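Progress report to the Mandagi fund, equipment line
Period ending September 2020

Quick one, the full spreadsheet follows with the claim form. Stirring task is set up at the Grurkow bench and we are mostly on plan. Second arm is NOT ordered yet, see below.

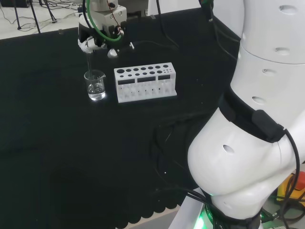 Bench setup, gripper with glass rod in the beaker.

Spent so far: $1,432 on the small stuff. Rods, beakers, racks, cable, a spare e-stop. That is over the August forecast by $40, all of it shipping. Glass is cheap, keep the line as is. Fingertip pads are the thing we underestimated, need a proper line for them next year.

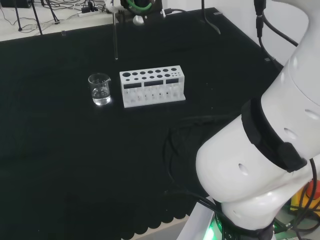 Aliki Sfakianakis
Equipment planning, Bullira project

Quotes for the second arm. Fanerura came back first, lead time is long and they want a deposit. The other supplier hasnt answered on the mount. I would like to hold the order until we have both on paper. Naveen Sisodia disagrees, he thinks we lose our slot. Both views are in the spreadsheet notes.

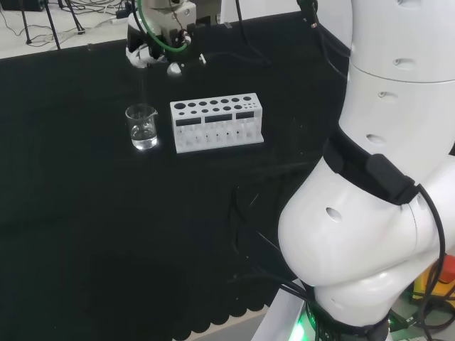

If we do wait, the money has to carry over, so please tell us soon whether thats allowed. Service contract is separate and should not come out of the same pot. Also asking for around $500 to do the cabling properly, trays and a longer power run. Not in the original budget.
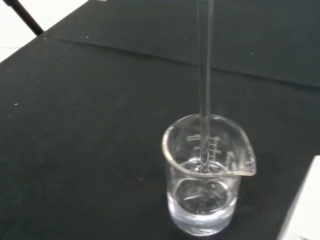 Storage for the recordings: we priced a 512 GB drive per bench, fine for now, will need to recieve approval for more if the second arm goes ahead.

Needed from you: yes or no on carryover, yes or no on the cabling. Naveen has the quotes if anyone wants to see them before the call.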